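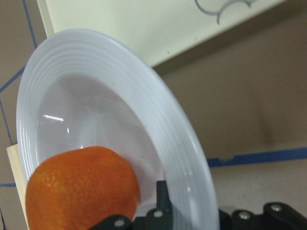
Section 4: Setting out the table and your first dry run

Right, you've got power, you've done the stop button check in Section 3, and you're itching to make the arms do something. Me too, every single week! But the Gulcombe club table has to be set out the same way each time, or the saved positions mean nothing and you'll spend your evening chasing a plate. I've written this as I'd say it to you if I were standing next to you, so sorry if it rambles.

4.1 Laying the paper

1. Pull fresh brown paper over the table and tape the corners underneath. Get it as flat as you can (a ripple near the middle is a pain, one at the edge you can live with).

2. Put the blue tape down over your pencil lines, long ones first, then the short ones across. Press hard with your thumb where they cross.

3. Measure from the back edge of the paper to the front line. We want 967 mm. If you get something else, check you haven't started from the table edge, which is what I did for most of August.

Note: the tape is for us, to put things back where they were. The Rendance software doesn't look at it at all.

4.2 Putting the objects out
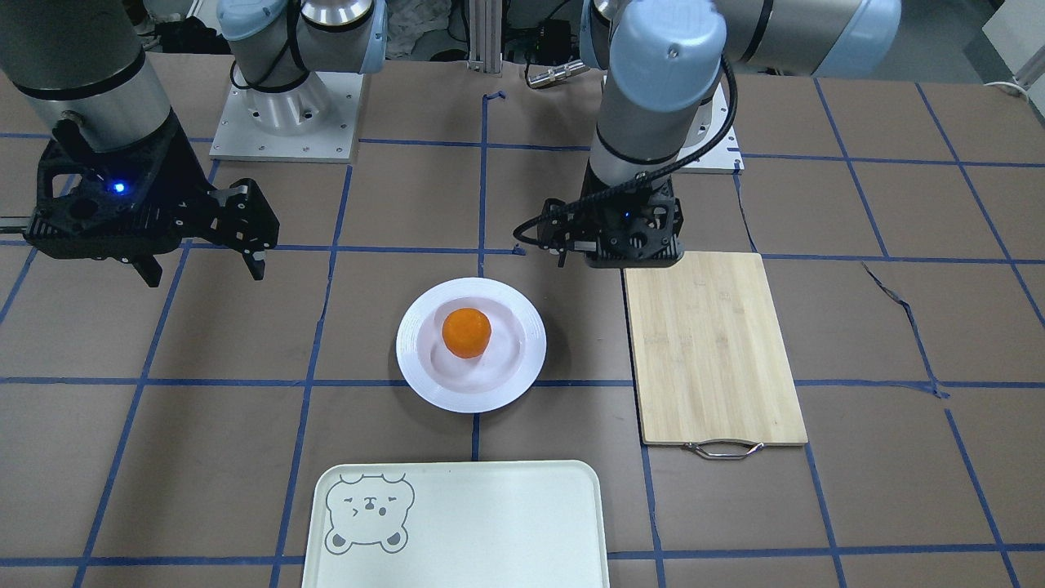 Setting out goes much quicker if you work from the middle of the table and leave the arms parked well up while your hands are in there. Plate first, then the fruit in the well of the plate, then the chopping board, and the tray last of all. We go by the tape for everything, and it's fine for an object to sit on top of a line: our plate is right over one of the long ones, and you can still line it up by where the tape comes out underneath. The board goes to the right of the plate with its metal handle towards you, and the tray goes at the front with the bear in the far left corner. If the bear's anywhere else, turn the tray round!

4.3 Dry run

1. Load the task file called hassanpour_02 (it's the only one with speeds low enough for beginners).

2. Set the speed limit to 162 in the Voltora panel. It'll offer you 1,000 when it opens. Say no.

3. Lift the fruit off the plate and press Start. Watch the fingertips as they come down, and keep your hand on the stop button the whole way through.

4. If the fingers clear the rim, put the fruit back and run it again.

CAUTION: "left" and "right" in the software mean the robot's left and right. Stand at the front of the table and they're swapped. I still say it out loud before I press anything.

CAUTION: don't reach in to nudge a plate while a run is going, even a slow one. Stop, nudge, start again.

Note: if the run halts with a grip warning, try the fruit the other way up before you touch any settings. Soudabeh Shirazi keeps the list of grip values that have worked for us, so add yours to it if you find a better one.

Once you've had two clean runs in a row, save the log under your own name and go on to Section 5, where we get both arms moving together.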